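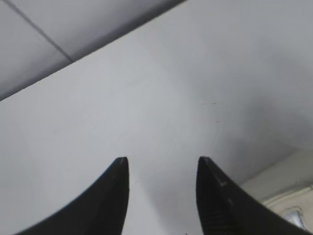

*The wrist view on the Trinden kit, fingers open, nothing in them.*

I've had the Trinden hand-guiding kit for almost 20 weeks now, long enough to stop being polite about it. I bought mine through Findgate for 139 pounds, which got me the wrist camera, the clip-on guiding handle, a foot pedal and a cable that's too short. The arm you supply yourself. Mine is a second-hand Hukia that lives on the end of my workbench and has been taught, with mixed results, to put pegs in a rack.

The handle first, as it's the best bit. You clip it on above the gripper, press the pedal, and the arm goes slack enough to push about. Take your foot off and it stiffens up where you left it. It feels lovely! I was expecting to wrestle with it and instead I could do a whole peg with one hand and a mug of tea in the other (not recommended, the bench has a stain to prove it). My neighbour Ah-rin Oh had a go in November having never touched a robot in her life, and her recordings were smoother than mine. I'm still a bit sore about that.

The camera is good, with grumbles. Both fingertips stay in view, so you can judge how wide the grip is and whether you're coming in straight. What I don't like is what it does with pale things. Point it at a big white surface and you get soft greys and not much else to go by, and if you're steering from the screen you really do lose your sense of how near you are. I've put a few strips of coloured tape round my work area and that helps a lot.

Remote control is where I fell out with it for a while. You use the same handle, unclipped, and wave it in the air while the arm copies you. There's a lag. It's small, but you end up overshooting and then correcting, and all that dithering goes into the recording, so the arm dutifully learns to dither as well. Dae-han Tak on the owners' forum told me to turn the follow speed down to 19 (it comes set much higher) and move as if I were under water. Looks daft, works a treat. I'd still only use it for jobs where you can't get your arm in beside the robot's.

Software: it's called Joo, it's free with the kit, and it's ugly. Every take gets a number and you can't rename it. I'm on take 2308 and finding the one decent rack run from last month means scrolling, and more scrolling. Trimming the start and end of a take is dead easy though - drag, drag, save - and it hasn't crashed on me once. Deleting a batch asks if you're sure for every single take in it. Please, somebody at Trinden, fix that.

Other moans, quickly. The pedal slides on a hard floor. The clip on the handle has loosened and I've packed it with a bit of card. The printed guide is fine up to page 20, then skips straight past how to set the gripper's closing force, so I squashed two pegs finding out.

Would I buy it again? Yes, for the hand guiding. If you only want to drive an arm from across the room, I'd borrow one and try the lag before spending anything. Four stars from me, and get a longer cable while you're ordering.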